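Blog > Cars > Garage Notes

Replacing the coolant hoses on the Horrocks

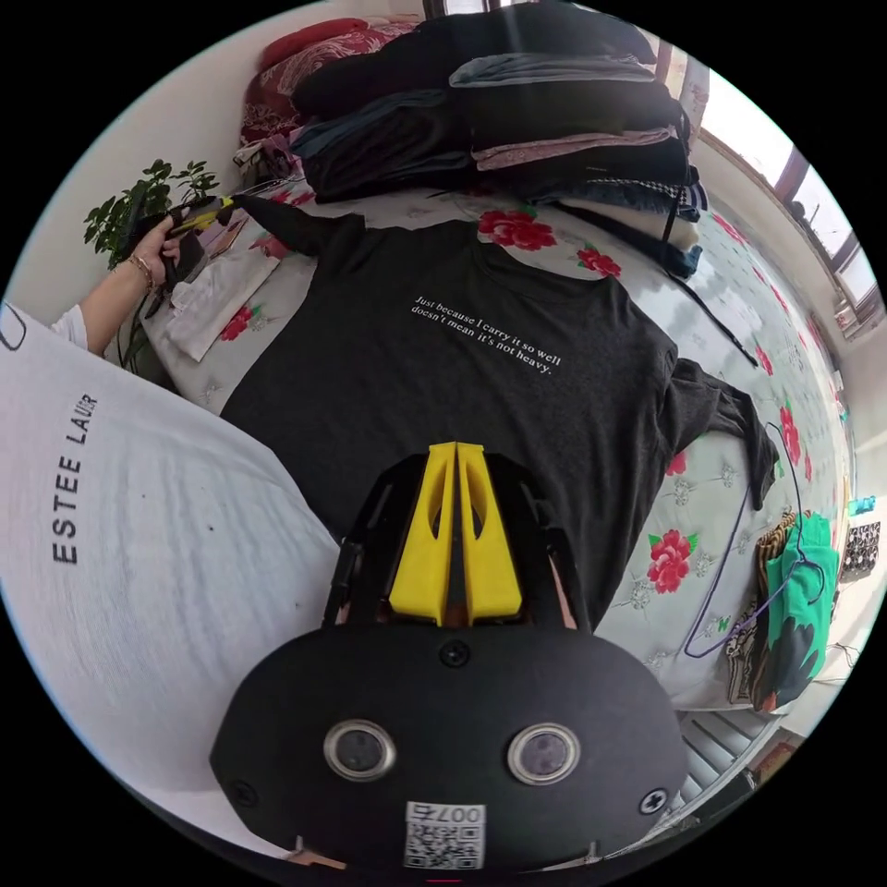

The T-shirt, laid out on the bed.

I finally did the coolant hoses on the Horrocks. I had been putting it off for two summers. The bottom hose was the original one as far as I can tell, and it had gone soft near the clamp at the radiator end. If you squeezed it cold you could hear the inside layer crackle.

The car has its engine behind the seats and the radiator up front, so there are two long pipes running under the floor and a lot of short rubber pieces joining everything up. You can buy the hoses one at a time, but I got the full set from Vudley for $195 with the clamps included. Shipping took nine days. One of the heater hoses was the wrong shape at one end and they sent another without arguing, although I had to pay for the return.

Draining it was the messy part. There is a plug on the radiator, but it only gets the front half. For the rest you have to pull the lower hose off at the engine and let it go into whatever you have underneath. I used a cement tub and still got a good bit of it on the floor. Keep cats and dogs out of the garage until it is all mopped up.

The old clamps were the spring kind on the engine and worm drive everywhere else. Three of the worm drive ones were rusted solid and I cut them off. Don't pull on a stuck hose at the radiator. The necks are thin and they bend. Slit the hose lengthwise with a knife and peel it away.

The worst one is the short elbow behind the water pump. I could get one hand to it from above and the other from below, but never with a tool in either. Rizal Wuisan, who has the same car in a later year, told me to take the right rear wheel off and go in through the inner panel. That added 40 minutes and saved me the rest of the afternoon. His has a different thermostat housing, so if you have a later car, check that hose before you order. The Vudley set is for the early one.

Filling and bleeding: heater valve open, nose of the car up on ramps, bleed screw on the radiator out. Pour slowly until it runs from the bleed screw with no bubbles, then close it and keep going at the header tank. I ran it up to 90 on the gauge, let the fan cut in twice, shut it off and topped it up again the next morning. It took another pint. I used Trirnesia long life mixed half and half with distilled water.

I have driven 577 miles on it since August. One clamp at the front of the left pipe wept a little in the first week and needed another half turn. Nothing since then, and the heater gets properly hot on both sides, which it didn't do before.

I still have the old Grusitz radiator cap on there. It holds pressure but the seal looks flat, so a new one is on order. After that I want to look at the fan wiring, which somebody before me joined with household wire nuts.

Last updated: 9/1/25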